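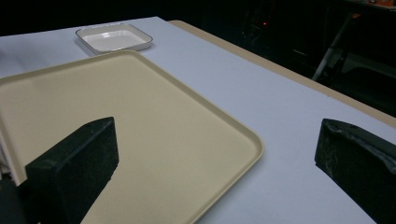
PRESS RELEASE

Prarkier Students Open Two-Handed Tray and Paper Handling Course to Outside Teams

Home | News | Programs | Student Projects | Press Room | Contact

PRARKIER – The student automation class at Prarkier Technical College has published the task rules, workstation layout and scoring method for its two-handed handling course, and will accept entries from outside student teams beginning in January. The course covers tabletop work with trays, dishes and stacked paper, performed by an operator holding one gripper in each hand.

The project is run as a one-semester class with 20 enrolled students, divided into teams. Each team is responsible for writing one task, recording demonstrations of that task, and checking the recordings of one other team. The class is directed by Marcus Villanueva, instructor in automation and controls.

"The students had been writing programs for arms in fixed cells for some time," Villanueva said. "This class moves the starting point back a step. They have to decide what a person does with two hands, put it in writing, and then find out whether a second person can follow the writing."

The published set contains nine tasks. Four use only trays and dishes and are graded as introductory. Three use paper, and the remaining two combine both. In the introductory group, the operator approaches a tray from the rim, closes the fingers on it, moves it to a stated position on the board and releases it. A release is scored as clean when the tray stays where it was set after both grippers have withdrawn. The paper tasks call for a stack to be gripped at the lower edge, held upright and placed without sheets separating from the stack.

All tasks are performed from a seated position. The rules require that both grippers start open and clear of the objects, that cables run down toward the operator and not across the board, and that the operator's forearms stay off the work surface during a recording. A recording that breaks one of these conditions is marked void and repeated.
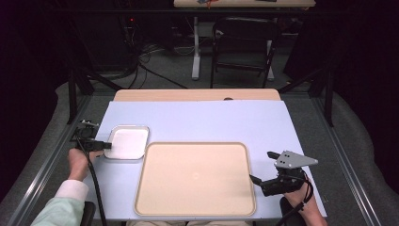
Teams may choose the order in which the left and right grippers make contact, but the order has to be declared on the task sheet before recording starts. Class records show that undeclared changes of order were the most frequent cause of void recordings in the first weeks. The task sheet was revised to place the declaration on the first line, where it had previously been on the back.

The class has completed 775 recordings to date. Of these, 111 were marked void by the checking teams and removed. The remainder are sorted by task, operator and grade, and will be supplied to entering teams together with the task sheets. Recordings are graded on three points: contact, transfer and release. Each point is scored separately, and no total is calculated for introductory tasks.

The recordings are also used in the second half of the class, in which students fit a control program to the data and compare its output with demonstrations held back from the fitting. Results of this comparison are reported by task. Villanueva said the tray tasks have given the more consistent figures so far, and that paper remains under study.

"Paper bends, and it bends differently depending on how far up the stack you take hold," he said. "Two operators can follow the same sheet correctly and produce two quite different motions. The students are now recording grip height as a separate value – that should have been done from the beginning, and it is in the rules for outside teams."

Changes to the paper tasks were drafted by the team known in the class as Nakamura, after the laboratory room in which it meets. The revised wording states that a stack must be squared before the recording begins, that both fingers must close on the stack together, and that the operator must pause after closing and before lifting. The pause gives the checking team a clear point at which to score contact. Sheets that bend away during the grip do not void a recording unless they leave the stack.

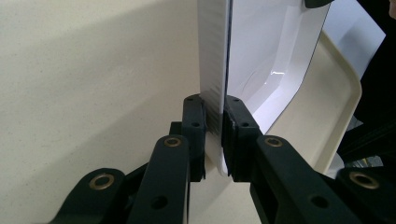
A stack of paper held between the gripper fingers near its lower edge.

Software for sorting and checking the recordings was written by the students under the project name Itell. The program displays the recorded views of a single demonstration side by side and allows the checker to mark the start and end of each grip. It does not assign scores. An earlier version that suggested a score was withdrawn after checking teams were found to be accepting the suggestion without reviewing the full recording.

Entering teams will compete at the Roltia Student Automation Meet, where the course will be run as a separate event for the first time. Each team will perform one introductory task, one paper task and one combined task, drawn on the morning of the event. Teams will use the grippers supplied at the workstation and may make a practice run before each scored task. Finger pads may not be altered or replaced. Scoring begins at 9 a.m. on Sunday, and a team not seated when its name is called moves to the end of the list.

Teams must consist of currently enrolled students and must name one operator and one checker for each task. The same student may not serve as both on a single task. Schools may enter more than one team, provided each submits its own task sheets.

Rules, task sheets and a drawing of the workstation are available on request from the Prarkier Technical College press room. Requests should state the name of the school, the number of students and whether the team intends to use the existing recordings. Questions on scoring will be forwarded to Marcus Villanueva and answered in writing to all registered teams.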